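How Does a Robot Learn to Pick Things Up?
Carar Institute – Science Pages for Young Readers

Picking up a strawberry is easy for a person. Most people can do it without looking very carefully, and they do not squeeze hard enough to crush it. For a robot, the same job is difficult. The robot must find the strawberry, decide where to hold it, move its arm to the right place and close its gripper with the right amount of force.

Researchers at the Carar Institute study this problem in a project called Dratus. The question they asked is a simple one: can a robot learn to pick up things that it has never met before?

Why one bin can be a hard test

Many factory robots repeat one movement all day long. The part they need is always in the same place and always has the same shape. A bin of mixed objects is different. Things lie at odd angles, lean on each other and hide what is underneath. A shovel has a long handle that is easy to grip, but its scoop is wide and smooth. A bunch of grapes is bumpy, and it has many small gaps where a gripper can slip.
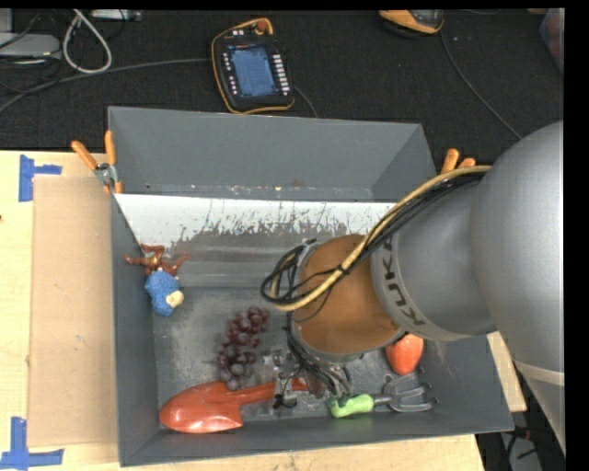

The arm used in the Dratus project makes one attempt at a time. Before each attempt, a computer program called Bright studies a view of the bin and chooses a point to grip. The arm moves down, the gripper closes, and the arm lifts. If an object comes up and stays up, the attempt is marked as a success. If the gripper comes up with nothing, or if the object falls, the attempt is marked as a miss. The object is then put back, and the next attempt begins.

Learning from misses

Bright did not begin with a list of rules such as "hold a shovel by the handle." At the start of the project, in February, its choices were close to guesses. Each attempt was stored together with its result. Over time, the program compared the choices that had worked with the choices that had not, and it began to prefer the kinds of places where a grip was likely to hold.

This way of working is called trial and error. Young children use it too. A child learning to stack blocks will knock down many towers before one stands.

A robot needs a great deal of practice. The Dratus team recorded 2244 attempts before the main test took place. Every one of them was kept, including the misses. A miss contains useful information – it tells the program which places to avoid.

What was tested

The researchers compared two versions of Bright. The first version had practiced with only one kind of object. The second had practiced with a mixture of toys, play food and tools. Both versions used the same arm and the same gripper, and both were given objects that had not been used in practice. Scientists call this a fair test. When only one thing is changed, it is easier to tell what caused the difference.

The version that had practiced with the mixture did better. It lifted new objects almost 2 times as often as the other version did. The researchers believe that variety helped the program to notice features that many objects share, such as handles, edges and narrow parts.

What is still difficult

Bright still makes mistakes. Flat objects are troublesome, and so are objects pressed against a wall of the bin, where there is little room for the gripper. Shiny surfaces can also confuse the program, as a bright reflection may look like an edge.

The next part of the work will be carried out with the Zestitz Laboratory, where the same program will be tried on a different arm.

Words to know

Gripper: the part at the end of a robot arm that takes hold of objects.
Attempt: one try at picking something up.
Trial and error: learning by trying, checking the result and trying again.
Fair test: a test in which only one thing is changed at a time.

Page last reviewed on 22nd April.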